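Stories > Short Fiction > The Green One

14 shares | 20 comments

My first day at Gruleo, Josée Ouellet put a headset on me, tightened the strap until my ears folded, and told me to go shopping.

"For what?" I said.

"Apples, mostly."

I'd come over from a bakery (four years of croissants, ask me anything) and the ad had only said "patient hands wanted." I figured it was packing work. What it was – and I still have trouble explaining this to my mother – was moving my own arm through the air so that another arm, a white one bolted down across the room, would move the same way. Every time I got a piece of fruit into a basket, that was an episode. Every episode went into a folder. The folder fed a thing called Podach, and Podach was supposed to learn fruit from me the way I learned croissants from a man who threw spoons.

Nobody threw spoons at Gruleo. Josée just looked at the replay and said "hm."

I got a lot of hm that first week. I came in too fast. I squeezed. I hovered over a mango like I was asking it to dance. Amrit Ross, at the next station, was on episode 1981 and did them with his shoes off, humming, and every one of his came out smooth as a drawer closing. He told me to quit thinking about the hand. Think about the apple, he said, think about where it wants to go. I said apples don't want things. He said that was exactly the kind of attitude Podach was picking up from me!

So one afternoon in February I made up my mind to do the green apple properly. We had a target of 300 for the green apple alone, and I was stuck at 20 good ones, all the rest flagged for what Josée called "nerves." I shook out my shoulders. I thought about where it wanted to go.
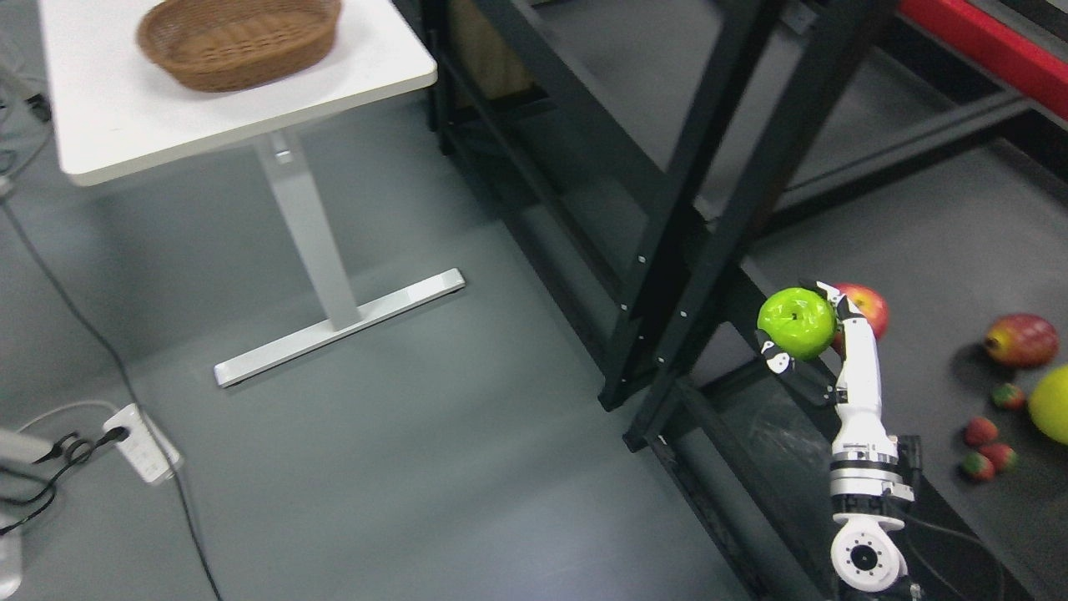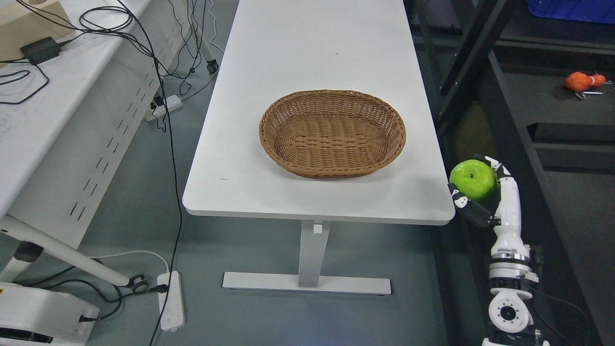
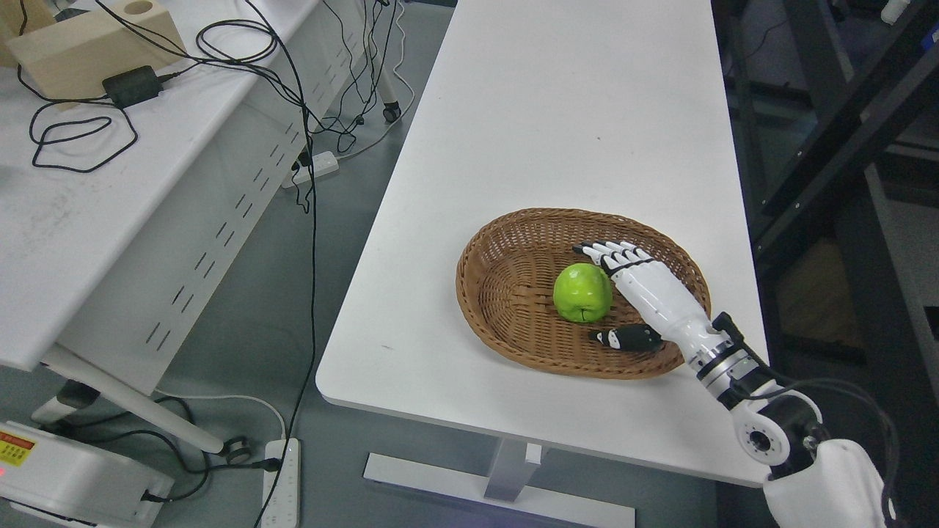 "Hm," said Josée, but it was a different hm, it went up at the end. She marked it keep.

I did six more before lunch and she kept five of them. I was so pleased that I ate my sandwich with my left hand to rest the right one, like a pitcher.

Then a funny thing started happening at home. I'd reach for the salt and I'd do it in Podach. I mean I'd come in from the side, slow, pause a beat, close the fingers one after another, lift straight up, and only then travel. My sister watched me pour cereal like this and asked if I'd hurt my back. I opened the refrigerator door in what I can only describe as three waypoints. I told Amrit about it and he nodded and said his wife made him do the dishes barehanded and at normal speed, as therapy.

The weeks went along. We did strawberries, which I hated, and lemons, which were fine. Somebody from Kurian came through – they were paying for half of it – and stood behind me breathing while I dropped the same strawberry four times in a row. Josée told him dropped ones were useful too. He wrote that down. I asked her later if it was true and she said it was true if you labeled them, and then she made me label them.

Somewhere in there I passed Amrit. I didn't notice until he put his shoes on, walked over, and stuck a sticky note to my monitor with 2187 on it. My total, all fruits. Under the number he'd drawn an apple with a little smile.

"That's it for green," Josée said the same afternoon. "They're going to train tonight and run it in the morning. You want to come in early?"

Of course I wanted to come in early! I was there before the coffee. I had on a clean shirt, I don't know why, it wasn't like the arm was going to look at me. The headset was hanging on its hook and I kept almost reaching for it. Josée typed something, and typed something else, and sat back.

The arm moved.

I wish I could tell you it was beautiful. It was slow, and it went up when it should have gone over. But then it came down beside the apple, from the side, and it stopped. It just hung there for a second. One beat. And I knew that beat, I'd know it anywhere, it's what I do when I'm scared of squeezing. I did it with pastry cream. I did it the first time somebody handed me my nephew.

"Hm," said Josée. "We can probably train that out."

The fingers closed, one after another. The apple went up, and over, and down into the basket, and Amrit clapped with his shoes in his hands, so it was more of a thudding.

"How hard would it be to leave it?" I said.

She gave me a look over her glasses. She pulled up the settings, the long list with the sliders, and scrolled for a while, and I stood there in my clean shirt pretending to read it.

"It costs us a second and a half a pick," she said. "Kurian will notice."

"Tell them it's useful if you label it."

She thought about that. Then she opened the notes field and asked me how I spelled my last name.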